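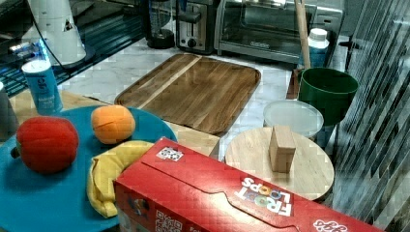 # Comosard Counter Items

Item notes for the counter-clearing set kept in the Baysal kitchen. Maintained by Canan Aydoğan. Last revised in March.

## What this covers

Comosard is a collection of short sessions in which ordinary things on a kitchen counter are sorted, moved onto a plate or tray, and put back. This file describes the items and how to lay them out. The session index is kept separately in `index.csv`.

There are 930 sessions in the current release. The earlier Grurkden label used in old copies was a typing mistake; the correct name of the companion set is Rurkden.

## Items

**Cereal box.** Froot Loops, red. It may stand up or lie down, and lying down is the more common start. A box on its side can overlap the plate. Leave it that way if the layout sheet says `overlap`.

**Plush food.** Apple, peach and banana. The apple is red with a dark green stem, the peach is orange with a seam across the middle, and the banana is yellow. The banana is soft enough to droop over things, so its position is logged by its middle and not by its ends.

**Plate.** Round, teal-blue, large enough for all the plush food at once.

**Tray.** Rectangular wooden serving tray with rounded corners and a raised rim. It has a lighter stripe in the grain, which we use to tell which way it is turned. Write `stripe_left` or `stripe_right` in the notes column.

**Small container.** Light blue and white, with a white lid. It is background clutter and is never the target.

## Counter

There are two surfaces: light wood, and white with gray marble-style veining. The surface column records what is under the tray. If the tray crosses both, enter `mixed`.

## Session types

- `fruit_to_tray` – plush food goes from the plate to the tray
- `box_upright` – cereal box is stood up, with nothing else moved
- `clear_plate` – the plate ends up empty, items go anywhere

## Known problems

In 2 sessions the peach is logged as `orange`. Both the color and the shape invite this, so check that column before filtering by item name.

Tray direction was not recorded in the first batch. Those rows are blank and should stay blank.

Grurkov spreadsheets cut the notes column at 1000 characters. Use the plain CSV if you need the full text.

## Changes

Version 3 adds `mixed` as a surface value and drops the old `cloth` value.

We use cookies to remember your preferences. By continuing to browse, you accept our cookie policy. Accept | Manage settings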